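Alow Introduces Hivik Desk Surface Set for Shared Work Tables

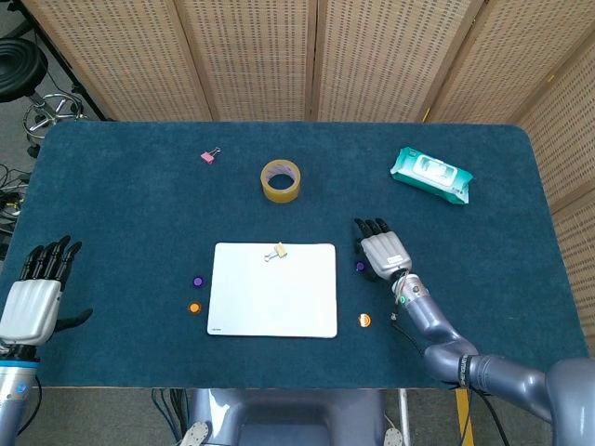
What does the Hivik set cover?
A writing board, a carpeted table covering and a sorting guide for small desk supplies, sold together or as separate items.

LOCKWOOD, August. Alow, a supplier of furnishings for shared offices and study rooms, has added the Hivik desk surface set to its workplace catalog. The set is intended for tables that change users several times a day and that carry small loose items such as clips, caps, tape and wipes.

The table covering is a low-pile carpet bonded to the top panel and finished with rounded corners. Dark teal is the first color released. Small hard objects set down on the pile produce less noise than on bare laminate and are less prone to rolling. The covering is rated by Alow for 2000 cleaning passes with a hand vacuum or a damp wipe. Solvent cleaners are excluded from the rating.

The board is white and rectangular with slightly rounded corners. It is placed at the center of the table, toward the user, and marks the active work area. Items in current use go on the board. Items waiting to be used or put away stay on the carpet around it. Light colors remain legible against both surfaces; a pale yellow binder clip on the board and a pink one on the teal pile can each be found at a glance. Purple and orange bottle caps, a roll of tan packing tape and a soft pack of wet wipes are typical of the mixed contents the layout is meant to handle.

The sorting guide is a printed sheet. It recommends that matching items be laid out on both sides of the board, that tape be stored flat on its side face, and that wipes be kept at the far edge of the table with the resealable label facing up. Binder clips are returned to one container at the end of each session.

Hivik surfaces can be used with folding room dividers in woven, perforated panels with light wooden frames. A divider placed behind the table and angled along one side limits visual distraction and keeps small items from leaving the far edge. Dividers are supplied by Kestano and are ordered separately.

The set was used for 13 weeks in six shared rooms at Alow's Lockwood site before release. Changes made during that period were limited to the adhesive at the carpet edge and the wording of the guide.

The first production run is 500 sets. Orders are accepted through Alow's regional dealers. Replacement boards and coverings are stocked as individual parts.

We use cookies to improve your experience on this site. By continuing to browse, you accept our cookie policy. Accept | Manage settings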